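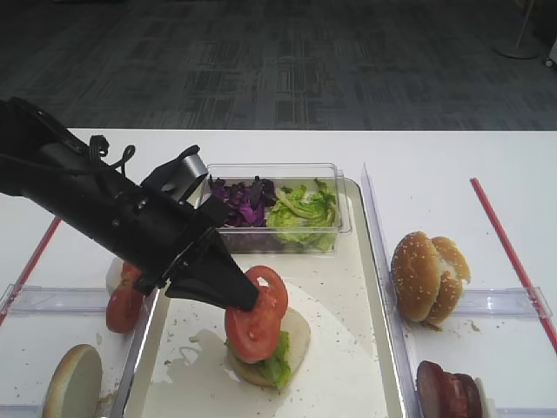

Prüfliste Teleoperation, Arbeitsplatz Burgermontage
Standort Zodska, Zelle 2
Stand: September
Prüfer: Benjamín Godoy
Gegenzeichnung: Gilles Huet

1. Not-Halt am Bedienpult und an der Zelle
Ergebnis: i. O.
Kommentar: Beide Taster einzeln ausgelöst, Arm hält die Position. Quittierung nur am Pult möglich, so gewollt.

2. Kabelführung am Arm
Ergebnis: i. O. mit Auflage
Kommentar: Schlaufe im oberen Bereich bei jeder Schicht auf Scheuerstellen prüfen. Bei voller Streckung darf kein Zug auf den Stecker kommen.

3. Greiferfinger
Ergebnis: i. O.
Kommentar: Finger nach jeder Vorführreihe reinigen, Tomatensaft trocknet an den Spitzen an. Ersatzpaar liegt im Schrank Bullier.

4. Kraftbegrenzung beim Andrücken
Ergebnis: n. i. O.
Kommentar: Beim Auflegen der Tomatenscheiben drückt der Bediener zu stark nach. Die Kraftrückmeldung am Handgerät ist zu schwach eingestellt. Grenzwert neu setzen, danach Wiederholungsprüfung.

5. Ausgangslage der Zutaten
Ergebnis: i. O.
Kommentar: Brötchen, Patty und Tomaten in die seitlichen Fächer, Rotkohl und Salat in den Klarsichtbehälter hinter dem Teller. Krümel vor dem nächsten Durchgang entfernen.

6. Aufzeichnung der Vorführungen
Ergebnis: i. O. mit Auflage
Kommentar: Bestand 2.836 Durchgänge, davon 117 wegen Verbindungsabbruch gesperrt. Gesperrte Durchgänge nicht löschen, nur kennzeichnen.

7. Unterweisung der Bediener
Ergebnis: offen
Kommentar: Nachweis für die Spätschicht fehlt. Ohne Nachweis keine Freigabe am Handgerät.

Wiedervorlage: Punkte 4 und 7, zuständig Huet.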